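Plimside Fantasy Football – Frequently Asked Questions

Last updated: Thursday, February 13, 2020

We receive many of the same questions by email, so I have collected the answers on one page. Please read it before you write to us. If something is still not clear, the contact is at the bottom.

How many players can I have in my squad?
Eleven who start and four on the bench. From one real club you can take at most three players. If a transfer between clubs gives you a fourth, you may keep him, but you cannot buy another from that club until you have sold one.

When is the deadline for changes?
It is 90 minutes before the first kick-off of the round. The clock on the team page shows the time of your own device, so check that your device is set correctly. After the deadline the squad is locked until the last match has finished.

My captain did not play. Do I lose the double points?
No. The double points go to your vice-captain. If he also did not play, nobody gets them for that round. 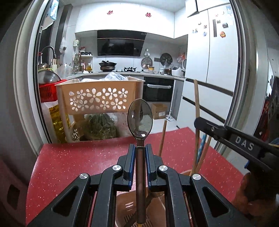
Metal spoon held upright over a red speckled countertop.

Are player ratings the same as player prices?
No, and this is the most common confusion. The price is set before the season and moves a little every week, depending on how many managers buy or sell the player. The rating is our own opinion of his form, from 1 to 100. It gives no points. You can ignore it completely, and many of our best managers do.

Who decides the ratings?
Salma Benmoussa and Lợi Hồ watch the matches and propose a number. Gualtiero Sartori checks goalkeepers and defenders, because in the first season we were too hard on them. The ratings change twice a month. We do not change a rating because of emails – please do not send us videos of your favorite striker.

What happens with a player who goes out on loan?
He stays in your squad, but he scores only if his new club plays in a league which the game covers. A young player who goes to a lower division will normally bring you zero. The loan mark beside his name appears within a day after the club has confirmed the move.

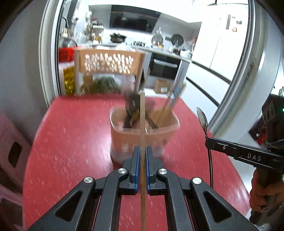
Beatrice Makori

Can I join more than one private league?
Yes, up to 8. Your one squad plays in all of them. To join, you need the code from the person who created the league. The biggest private league at the moment is Gretberg, with 121 managers, and it still accepts new ones.

A match was postponed. What now?
Its points are counted in the round in which it is finally played. For this reason some clubs play twice in one round and others do not play at all. We mark those rounds in orange on the calendar.

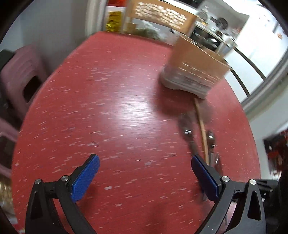

Red round tabletop with a thin wooden stick and metal utensils.

Is there a prize?
There is no money in the game. The winner of the main league chooses the name of next season's cup. The current one is called the Portela Cup.

Can I start in the middle of the season?
Yes. You begin with zero points in the main league, but a private league can be set to count only from the round when it was created. The new season opens in July.

I found a mistake in my points. Where do I write?
First wait until the round is marked as final, as assists are often corrected the next morning. Then use the form on the team page and include the round and the name of the player. Shayne Ruddock answers these messages, usually in two or three days.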